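Metal bins for sorting recycling – worth keeping or not?

Cristian Alvarado
Member, 50 posts

We moved the sorting at our place from plastic tubs to gray metal bins in February. Two of them sit on the table, one behind the other. The idea was that foil and small containers go in the front one and the back one is for overflow. They hold up fine but they look rough. The floor is scratched all over and the light band across the top of the back wall is flaking along its lower edge.
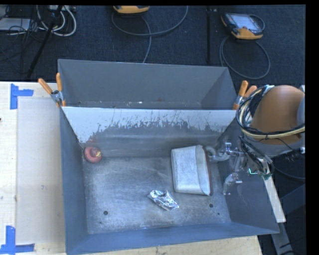 binlid_5 wrote:
Flaking doesn't hurt anything if all you put in is foil and packaging. I'd scrape the loose bits with a plastic scraper and leave it. Repainting a bin is a waste of a weekend. Ours got painted twice and it came off both times.

Sibusiso Mtshali wrote:
I disagree. Loose flakes end up in with the foil, and our drop-off rejects mixed stuff. Sand it and use a proper metal primer. Farquharson carries the Inine one, small can, goes a long way.

Cristian Alvarado wrote:
Does the primer need two coats? Also the front bin has round holes in the floor, and small things could drop through. I was going to lay a mat in there.

Sibusiso Mtshali wrote:
Two thin ones, and leave it overnight in between. Skip the mat, it holds crumbs. Tape over the holes from underneath.

binlid_5 wrote:
Tape on the bottom will peel the first time you slide the bin – I'd go with the mat and shake it out when you empty the bin. And crumple the foil into one big ball. Small pieces get lost at the sorting plant.

Cristian Alvarado wrote:
OK, mat first, and I'll sand the band when I get a free afternoon. Will post how the primer goes on.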